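Getting the left gripper to close again

The station in the back is the one we call Jara: a table, two aluminum rails, a black frame and a pair of hand-held grippers on cables. I look after it two mornings a week. In February the left gripper started stopping short. It would close most of the way and then sit there with a gap of 5 mm.

I swapped the cable first. No change. Then I went into the settings and found the zero point had drifted, so the software thought the jaw was shut when it wasn't. Dong-hyun Chae had written the old value on a strip of tape inside the cabinet door, 501, and I typed that back in. It helped for a day.

The real fault was a loose screw under the mounting plate. There are 16 screws in each gripper and I had checked 14 of them. The last two are hidden unless you take the plate off. I put thread locker on both and let it sit overnight.

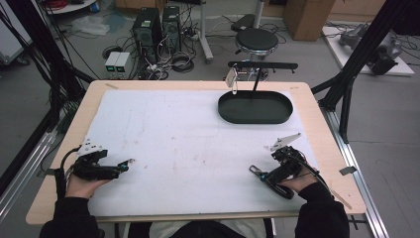 After any work like that I hold both grippers and run the same moves over the table, slowly, watching the numbers for left and right. I also look at where the cables go when my elbows are out, as a cable that pulls will throw the readings off. Then I save the new zero and write it on the tape under the old one.

I still want to replace the white sheet on the table. It marks easily.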